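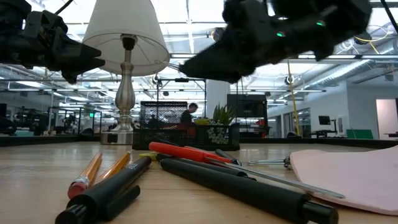

*Pencils, markers and a screwdriver on a wooden tabletop.*

**Uncombe** is an English-language television crime drama set in a harbor town of the same name. It was made by the production company Tralel and carried by the streaming service Toka. The show follows a former locksmith who is hired by the county to open safes, storage units and cars tied to criminal cases. It is often called a puzzle show, a label that comes mainly from its own advertising and fits the first season better than anything after it.

## Premise

The lead character, known only as Berisha, loses a locksmith's license after a job that the series describes in four different ways. Early episodes treat it as a burglary. The second season calls it a favor for a friend, and later scripts move it back several years without comment. Fans have tried to fit these versions together by arguing that Berisha is lying. No episode says so, and two scenes in which other characters recall the job make that reading hard to keep up.

Most episodes open with something locked and a deadline. Berisha gets it open before the second ad break, and the rest of the hour deals with what was inside.

## Production

Tralel has said that every lock trick was tested on a working lock before filming. The claim appears in press notes for each season, but no record of the tests has been released. Hobbyists who tried to repeat the methods reported mixed results. The filing cabinet trick from the pilot worked for several of them. The hotel safe trick in the second season finale did not, and it appears to depend on a part that the safe shown on screen would not have had.

The harbor scenes were shot on a standing set. The water seen past the dock was added later, and in a few shots it moves against the wind blowing the actors' hair.

## Ties to other shows

Writers on entertainment sites have listed many supposed nods to older action and crime series. A small number hold up. The third episode repeats a well-known type of elevator escape nearly shot for shot, and a character remarks that she has seen it done on television. Most of the others rest on props or stock situations found in dozens of shows: a paper clip used as a pick, a briefcase swapped at a train station, a partner who turns out to be working for the other side. The number 620, painted on Berisha's storage unit, has been linked to at least three different series. None of the articles making the link gives a source.

## Reception

Reviews of the first season were mostly kind, with praise for the slow pace of the opening scenes and complaints about the dialogue. Toka called the show its most watched new drama but gave no viewing figures and did not say what counted as a view. A viewer poll often quoted in support of the claim drew 2,179 responses and was run on the show's own fan page, so it says little about the wider audience.

The second season was received less warmly. Several reviewers noted that Berisha opens fewer locks and spends more time in court, where the writing leans on surprise witnesses.

## Canceled spin-off

A prequel about Berisha's training was announced in May, shortly after the second season ended. Reports that a full script exists trace back to a single post, since deleted. Tralel has neither confirmed nor denied it, and the prequel is no longer on the company's list of projects.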